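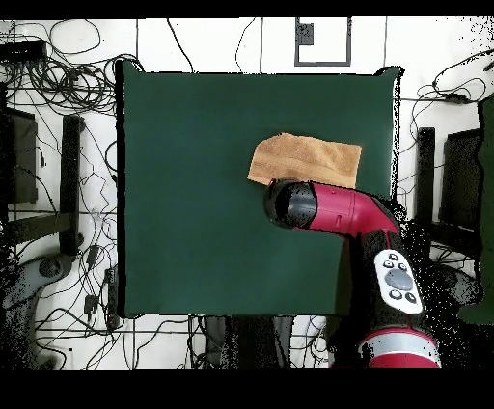

I finally got the Vodura wrist mounted on Wednesday, after putting it off for most of July, and I have been grinning ever since. Regular readers will remember that I spent the spring with the Geerts gripper, which I loved for boxes and bottles and which drove me up the wall with anything soft. Towels were the worst. It would pinch two layers, or none, and Lotte Schouten (who lent me hers, bless her) warned me that I'd end up dreaming about terry cloth. I did!

So my plan is to run the same towel test with both, on the green board, always starting with the towel folded. The Geerts managed 634 good picks over the whole spring, and I'd like to see how long the Vodura needs to catch up. It's rated for up to 3,000 cycles before you have to swap the pads, so I shouldn't run out.

Kadir Gezer asked in the comments about depth cameras, and I owe him a proper answer. I tried the Unier first and still like its colors better, but the edges of dark things come out speckled, and a black wrist is about the darkest thing I own. Turning the exposure down to 44 helped a little — I may try four or five other settings over the weekend.

The cables are next on my list, I promise.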